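Cluvthorpe Community Notes
Posted 03/06/2013

Talking secondhand seeds with Ilham Tazi

Caught Ilham Tazi between the post run and school pickup. She'd said twenty minutes, we got nearly an hour, so apologies if this jumps about. Typed up the same night from my notes, which are terrible.

The subject: the seed library. Or the bean library, as it gets called in Cluvthorpe, because beans are most of what comes back.

For those who missed the last newsletter. You borrow a packet of seed, you grow it, you let a few plants go all the way, you bring seed back at the end. No fee, no fine. It runs out of a set of old card-catalogue drawers that came from the Ornwood school library when it closed its upstairs room. 608 packets in the drawers at last check and a waiting list for the purple podded peas.

"I didn't set out to run anything," Ilham told me. "I had too many tomatoes. Then I had too many tomato seeds. You can't give a person four thousand seeds of one tomato, they look at you funny."

So she put them in envelopes and left them on the bench outside the bakery. All gone by lunch. Then somebody left her a jar of broad beans in return, no note, just BROAD BEANS in capital letters on masking tape. She still has the jar.

Asked her what grows well here. Long answer. Short version is: anything that doesn't mind the clay. Silverbeet will grow in a gutter. Broad beans in over winter. Climbing beans are good if you can keep the wind off. Carrots she has given up on. "I've had carrots come up shaped like hands. Fine to eat. Awful to peel."

Pumpkins are the sore point. If two sorts flower in the same street the bees do what bees do, and the seed that comes back is anybody's guess. Last year a packet marked Brito grey came back from three gardens and grew into three different things, one of them bitter as anything. She had to pull the whole drawer.

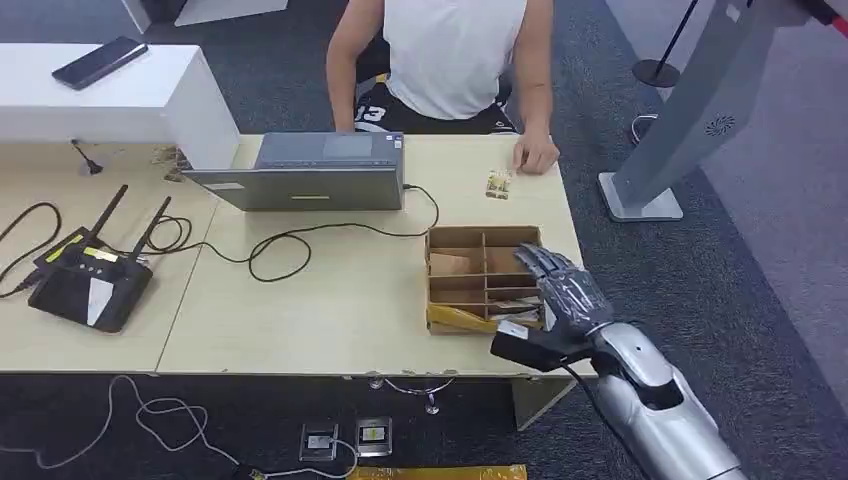

The Brito, for newer readers, is our local one. Flat, ribbed, grey-green skin, very orange inside. Keeps in the shed till spring if you leave a good long stalk on. It was grown up Brito Lane for as long as people remember and very nearly got lost when the two big blocks there were sold. Ilham got hers from a neighbour who'd been drying the seeds on the back of a cereal box.

"One box. That was it, that was the whole Brito. If the mice had got in first we'd be eating butternut."

Now they hand pollinate. She explained this to me with a biro and a teacup standing in for the flowers and I think I followed it. The night before, you find a female flower that's about to open (small pumpkin behind it, can't miss it) and a male one the same, and you tape both shut. Morning, early, before the bees, pick the male, peel the petals back, dab it round inside the female, tape her shut again. Tie a bit of wool on the stem so you know which pumpkin is the good one. Then keep everyone in the house from cooking it.

That last step is where it goes wrong, she says. Her own son made soup out of the wool one in the second year. "He took the wool off first. Very considerate."

I asked if all this was a bit much for people who only want a few beans. She agreed straight away. Beans and peas and lettuce and tomatoes are the easy drawers, green dot on the front. They mostly look after themselves and come true without any tape. Red dot is pumpkin, zucchini, corn, the cabbage family. You can borrow from a red drawer but she'd like a chat with you first. Not a test! Just a chat.

Corn is hardest. You want a big block of it and no one has room for a big block. Kisonham used to do a flour corn out on the flats and she's been trying to get hold of some for ages. There was a lead last October, a bloke with a coffee tin of it, but the weevils had been through the tin and nothing came up. She planted all of it anyway. Nothing.

On drying. People bring seed back too damp, every year, and it goes furry in the drawer. Her rule for beans is bite one. If your tooth leaves a dent it isn't ready, give it another week on a plate somewhere airy. Not the oven. Not the windowsill over the sink either. Tomatoes you squeeze into a glass with a splash of water and leave a few days till it stinks and grows a skin, then rinse through a tea strainer and spread on a saucer. Don't use paper towel, she said it twice, you'll be picking fluff off till Christmas. Lettuce you just shake into a paper bag when it goes fluffy on top.

And write on the packet. Name, year, street. She has a whole drawer labelled MYSTERY and while some people love the mystery drawer (there's a fellow who takes nothing else) it makes her sad.

We got onto money. There isn't much. The council gave $400 for envelopes and a dehumidifier and the dehumidifier is still going. The envelopes ran out. They now fold them from old calendars, so you may get your lettuce in a picture of a lighthouse. She'd like a second hand fridge if anyone is upgrading, a small one, doesn't have to be pretty, the onion and parsnip seed won't last more than a year or so in the warm.

What about the bought stuff, I said. You can get a packet at the hardware for a few dollars, why bother. I thought she'd be cross but she wasn't.

"Buy it! I buy it. I bought leeks last week. But the hardware shop doesn't know about your clay. You keep seed from the plant that did best in your yard, and you do that a few years running, and it starts to suit the place. It's slow. My broad beans now are shorter than the jar ones were and they don't fall over."

She reckons it takes five or six seasons before you notice. I said that was a long time to wait on a bean and she said well, what else were you doing.
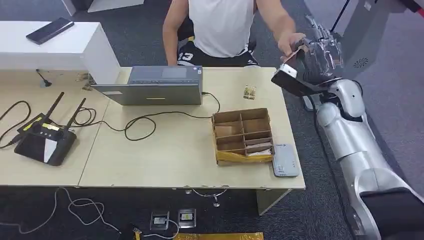
Janaína Toledo doesn't quite agree, and said so when I rang her that evening to check the Brito Lane bit. In her view five seasons is wishful, most of the improvement is down to the gardener getting better and the soil getting fed, and a bean hardly shifts at all in that time because it pollinates itself and there's not much in there to choose between. She'd rather people swapped more widely, brought in new lines from over Kisonham way and grew them side by side with the old ones. "Otherwise you're just congratulating the same bean every year," was how she put it.

Put that to Ilham by text. Reply: "She may be right. Hers do fall over though."

I'm staying out of it. My beans were eaten by snails.

Some odds and ends that didn't fit anywhere above.

She doesn't soak peas. Never has. Soaks beetroot overnight.

Parsley seed will take its sweet time, three or four weeks, so don't dig it up to have a look. She digs it up to have a look.

The best keeper in the collection is a flat brown onion from Ornwood which arrived without a name so it's just in there as Ornwood Brown. If you know what it's really called, drop a note in the box. It has been suggested that it's a plain old Brown Spanish and we've all been fooled. Possible.

Garlic isn't seed and doesn't belong in the drawers, please stop putting garlic in the drawers.

Kids' packets are sunflowers, radish and the fat nasturtiums. Those you don't have to bring back, though last year the Ornwood kids returned so many sunflower seeds that she was giving them to the lady with the chooks. Something like an ice cream bucket full, heads and all.

Last thing I asked was what she'd save if she could only save one. Silly question, she said, and then thought about it for ages, the tea went cold.

"You'd think the Brito. But there's other people growing the Brito now, it's all right, it can look after itself. I'd take the jar. The broad beans. I still don't know who left them. I'd like to be able to give them some back one day, they might of lost theirs."

So if it was you, own up.

Drawers are open whenever the hall is. Bring your own pen, the one on the string has gone again. Returns go in the shoebox on top, NOT straight in the drawers, they need a few days in the freezer first for the weevils. Growing notes for the Brito are pinned up by the door and Ilham will do the flower taping again in summer for anyone who wants to see it, be warned it's an early start.

Next issue: compost bays, and whose turn it is.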